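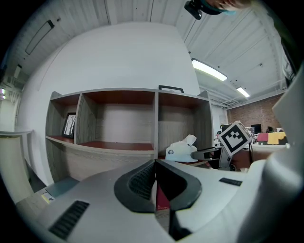

Home | About | Minutes | Newsletter | Join Us

Lastthorpe Community Choir
Minutes of the monthly meeting, Tuesday, January 13, 2026

Present: Vesela Milošević (chair), Finbarr Lenihan, Solange Dhillon, Laurier Li (minutes)
Apologies: Shota Shimada

1. Minutes of the last meeting
Approved with one fix: the alto sectional was at Farquharson Hall, not the library.

2. Winter concert
Vesela opened by saying this was the best December concert we've ever sung, and everyone at the table agreed loudly! Ticket sales and the bake table came to $1316. The hall and the piano tuning cost $1070. Finbarr wants it on record that the basses came in on time in the carol medley, both nights, and he is very proud of them.

3. Spring program
Long and happy discussion. Solange played us the opening of the river songs and we all want to do them (the second one has a gorgeous tune for the tenors, who never get the tune). Finbarr would still like a sea shanty. Agreed: river songs in the first half, two shanties in the second, and Vesela to pick the closer.
Action: Solange to order scores.

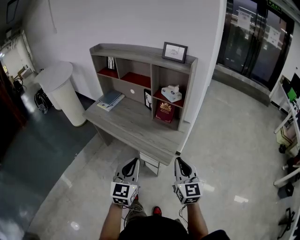
4. Rehearsals
We stay at Farquharson Hall through the spring. Warm-ups start at 7:00 sharp, singing by 7:15. Solange asked for more time on vowels and offered to lead it herself, which was accepted with thanks and some applause.

5. Trip to Brelton
The Brelton singers have invited us to share their May concert. Wonderful news! They sing a lot of unaccompanied music and we'd join them for the last piece. The bus quote is $1000, which felt high.
Action: Finbarr to get a second quote and ask about a smaller bus.

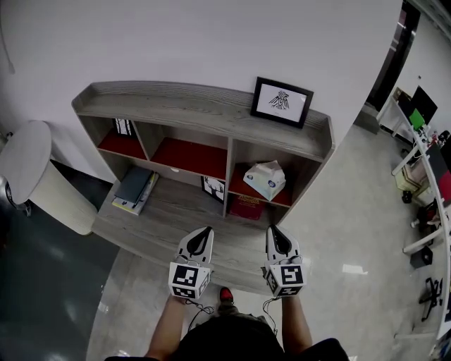
6. New members
Three people came to the open rehearsal and all of them want to come back, including a real low bass. Shota sent a note offering to pair each one with a regular singer for the first month. Agreed.

7. Any other business
Folders: please return any black ones from December to Laurier.
Solange is bringing lemon cake next time.

Next meeting: second Tuesday of February, 7:30, same room.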